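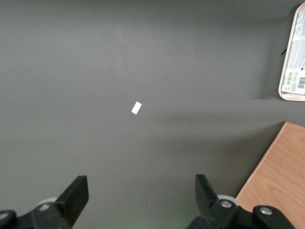
When I asked Anong Kaewmanee about the worst morning of her year, she did not need time to think. "It was in February, a little after six," she said. "The arm closed on a piece and did not stop closing."

Kaewmanee runs the test cell at Skononix, where a two-finger gripper picks up small parts from a flat table and places them in a tray. The cell had made 243 picks that night without a complaint. On the next one the force limit was not respected. The fingers pressed the part until it broke, and one half flew past the shoulder of Pichit Thongdee, who was standing closer than he should.

"I was inside the line on the floor," Thongdee told me. "I want to say this clearly. The machine had a fault, and I had also a bad habit."

Nobody was hurt. The arm was stopped by hand, and it stayed stopped for 19 days.

Finding the reason took most of that time. The first idea was a worn joint in the fingers, so Thongdee took them apart and found nothing. Then Ha-rang Maeng, who writes the control software, read the logs line by line. The gripper had restarted after a short loss of power. After the restart, it loaded the factory value for force and forgot the lower one which the team had set.

"The screen was still showing our number," Maeng said. "The screen was reading from the computer, and the computer did not ask the gripper. For me this is the real fault. I can forgive a restart."

I asked if the fault could have happened before. She was quiet for a moment. "Yes. With harder parts we would not see it."

Now the program asks the gripper for its force value before every pick, and if the answer is different from the setting, the arm does not move. The check makes each cycle a little slower. Kaewmanee's manager was not happy about it, she said, but he signed the change the same afternoon.

They tested the repair by cutting the power on purpose, 20 times, at different points of the movement. Each time the arm refused to start again until somebody confirmed the value.

Thongdee has moved the line on the floor farther back. He painted it himself, in yellow, and he still looks down at it when he walks to the table.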